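# Why Does Steam Come Out of Everything Delicious?

Water is the most ordinary stuff in your house. It comes out of the tap, it sits in the dog's bowl, and it gets in your ears at the pool. You would not think it had any secrets. But put it in a pot, add heat, and it starts behaving like a crowd of kids five minutes before recess.

Water is made of tiny bits called **molecules**. They are so small that a single drop holds more of them than you could count in your whole life, even if you skipped school to do it (you may not skip school to do it). In a cold glass, the molecules jostle along, bumping and sliding past each other. Warm them up and they jostle faster. Heat is really just a word for how much jiggling is going on.

Near the bottom of the pot, where the heat comes in, some molecules get so jumpy that they break away from their neighbors and spread out. Now they are a gas. A bubble of that gas pushes its way to the top, pops, and escapes. When this is happening all through the pot, we say the water is **boiling**. Grown-ups say "it's boiling" as if they did it themselves.

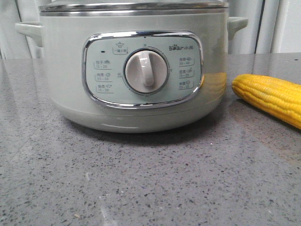 *Corn on the cob: a fine reason to boil some water.*

## The part everyone gets wrong

Real steam is invisible. Yes, really. Look at the spout of a kettle when it's boiling hard (from across the kitchen, please, with your hands in your pockets). Right at the spout there is a small gap where you can't see anything at all. *That* is steam. The white puff a little farther out is a cloud of tiny water drops, made when the steam meets the cool air and turns back into liquid. Turning back like this is called **condensing**.

So the white stuff that everybody calls steam is a very small cloud. You have been making weather in the kitchen. The same thing happens on the bathroom mirror after a shower, and in front of your face in December when you pretend to be a dragon.

## Why steam cooks so well

Stick your arm in a warm oven to grab a cookie sheet (with a mitt on, and with a grown-up watching) and the hot air feels toasty. Steam is a different animal. A puff of steam can burn you badly in a moment, even though an oven is often much hotter than boiling water.

The reason is a sneaky one. It takes a lot of energy to pull water molecules apart and turn them into gas. They carry that energy around with them like a stuffed backpack. When steam touches something cooler – a carrot, a dumpling, your unlucky thumb – it condenses, and the whole backpack gets dumped out at once. The carrot gets cooked. The carrot has no say in it.

This is why cooks tip a hot lid *away* from themselves when they open it. Leave that job to somebody tall.

## The soup on top of the mountain

My friend Johannes Mathebula once tried to make bean soup in a hut near the top of a very high mountain. He boiled his beans for an hour. He boiled them for two. He went to bed, got up at 7, and boiled them some more. They were still like gravel, and he ate them out of pride.

His trouble was the air. Down at sea level, there is a tall stack of air pressing on everything, your soup included. That pressing makes it harder for bubbles to form, so the water has to get hotter before it boils. High on a mountain there is less air overhead and less pressing. The water boils sooner, at a lower temperature, and then it refuses to get any hotter no matter how much you glare at it. Beans do not care that the water is bubbling. They care that it's hot.
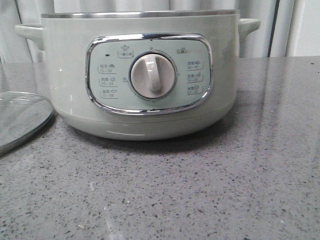 **Does water boil faster if you put salt in it?**

Salt makes hardly any difference. A pinch of it nudges the boiling temperature up by such a tiny amount that you'd never notice. Cooks add salt because food tastes better with it.

## Try it: rain in a glass

You need a tall glass, a small plate, some ice, and a grown-up who isn't busy.

1. Ask the grown-up to fill the glass a third of the way with hot tap water.
2. Put the plate on top like a hat.
3. Pile ice on the plate and wait a few minutes.
4. Lift the plate and look underneath.

You should find drops hanging there. Some of the water went up as an invisible gas, hit the cold plate, and changed its mind. If you leave it long enough, the drops get heavy and fall back in. Clouds do the same thing over towns and picnics every day, though with a much bigger glass.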